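Subject: Re: carpet tiles or roll for the back room?
From: Aurel Ghiță
To: Netley Hobby Rooms list
Date: Saturday, March 29, 2025

Hi all,
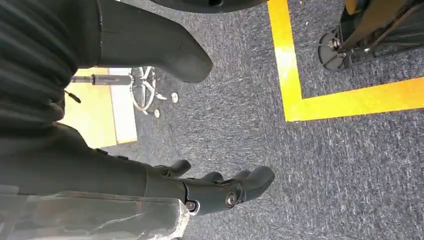 Blue-gray speckled carpet, low pile.

Brândușa Toma wrote:
> We have 200 square feet to cover and I keep going back and forth.
> Tiles cost more up front but my brother-in-law swears by them.
> Does anybody have a strong feeling either way? Also, is a
> speckled color going to look like a dentist's waiting room?

Strong feeling, yes! Tiles, every time, if people will be eating or gluing anything in there. I put a roll down in my own den in January of last year (one big piece, very pleased with myself) and by spring there was a coffee stain dead center that no amount of scrubbing would shift. With tiles I'd have lifted one, stuck down a spare and gone back to my model boats.

As for the dentist thing, well, maybe a little. But a fleck hides so much! Thread, crumbs, pencil shavings, all of it. My sister has plain cream in her sewing room and vacuums it twice a day, poor thing. I'd go with a navy or slate mix and put your bright colors on the walls.

A few bits I picked up the hard way:

Buy one full box more than you need, from the same batch. I went back for more of mine and the new lot was a shade greener.

Start from the middle of the room and work out. I began at the door and ended up with a silly two-inch strip along the far wall.

Check which way the arrows on the backs point before you stick anything. You can turn every other tile for a checkerboard look, but pick one and stay with it.

Price-wise, Dvořáček quoted me $1,746 for the whole downstairs with fitting, and I laughed and did it myself over a long weekend. My knees did not laugh. Get the good knee pads, Brândușa, and borrow my cutter if you want it, it's just sitting in the garage.

Are you keeping the old underlay, by the way? Most tiles want a hard flat floor under them.

Aurel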